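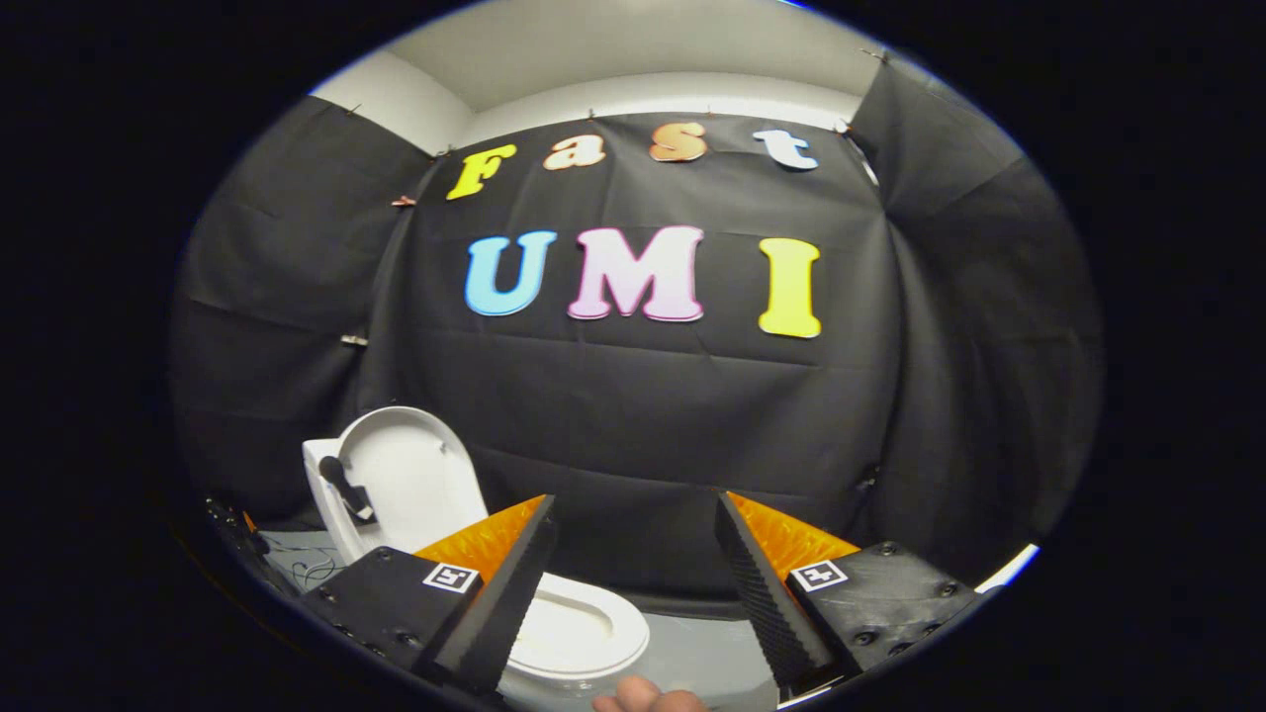 Nuka Cream Bronzer: shade range and wear on dry skin

Reading time: 6 minutes

Members' Discussion, Complexion Products

Efua Yakubu
I should like to open a discussion of the reformulated Nuka cream bronzer, which replaced the older stick in January. I purchased two shades, Pruvatano and Memosberg, and have worn each of them for six working days over the same moisturizer and without foundation.

Pruvatano is a golden brown with a slight olive cast. It blends readily with a dense brush and less readily with the fingers. Memosberg is cooler and noticeably deeper, and on my complexion it serves better as a contour. Neither shade contains shimmer that I can detect in daylight.

My reservation concerns wear. By 3 p.m. Pruvatano had faded unevenly along the jaw, and it had gathered beside the nose on each day of the trial. I would be grateful for the observations of other members with dry skin, and in particular of anyone who still owns the stick and can compare the two.

drycheek_70
Thank you for the detailed report. My own experience with Memosberg differs. I apply it over a thin layer of facial oil, wait ten minutes, and press the product in with a damp sponge. Applied in this manner it remained in place from 7 a.m. until I washed my face in the evening. I would respectfully suggest that the moisturizer may be responsible for the fading.

marlow.counter
I must disagree with the previous member. Oil beneath a cream of this kind loosened it on my skin within the hour, and I was obliged to remove everything and begin again. I obtained a satisfactory result only by setting the cheeks with a small amount of translucent powder. I recognize that powder is not welcome to everyone with dry skin.

drycheek_70
The type of oil should be stated in fairness to both accounts. Mine is squalane, two drops for the entire face. A heavier oil may well behave as you describe.

marlow.counter
Mine was a rosehip blend, and I used more than two drops. I accept the point as to quantity. I do not accept that a bronzer at this price should require a ten-minute wait.

Palette Drawer
On the matter of the stick: I own it in the former Pruvatano and placed both on my forearm last Saturday. They are not the same color. The stick is redder and more opaque. The new cream is yellower, and two layers were needed to reach a similar depth. Members who intend to repurchase on the strength of the name should first try it at a counter.

The stick also had a distinct vanilla scent. I can detect no scent in the cream, and for my part I regard this as an improvement.

Efua Yakubu
That is most helpful, and it explains why the cream looked unfamiliar to me. I had remembered a warmer tone and assumed my memory was at fault. May I ask whether the stick also gathers beside the nose?

Palette Drawer
It does not on me, although I apply very little in that area. I find the stick drags over dry patches on the cheekbone, so it has a fault of its own.

quietlipstick
I wish to raise the Baidoo bronzing balm as an alternative. It is softer in the pan and more sheer, with a satin finish. I have used it through two winters without any patchiness. The shade selection is poor, however, and the deepest shade would not register on many members' skin.

marlow.counter
I cannot second this recommendation. The Baidoo balm never set on me, and it transferred to a collar and to my telephone. The finish is attractive for the first hour.

quietlipstick
I acknowledge the transfer. I wear open necklines and had not considered it a serious defect.

Efua Yakubu
I have now repeated the trial with squalane as drycheek_70 advised, two drops and a full ten minutes. The result at the jaw was better and the color was even at 3 p.m. Beside the nose there was no change, and I intend to leave that area bare. I shall keep Memosberg. Pruvatano will be returned if the shop will accept an opened pan.

Palette Drawer
Kindly let us know the shop's answer. I have a Nuka blush in the same condition.

This site uses cookies to remember your sign-in and display preferences. Accept | Manage settings

Contact the moderators | Copyright, all rights reserved | Back to top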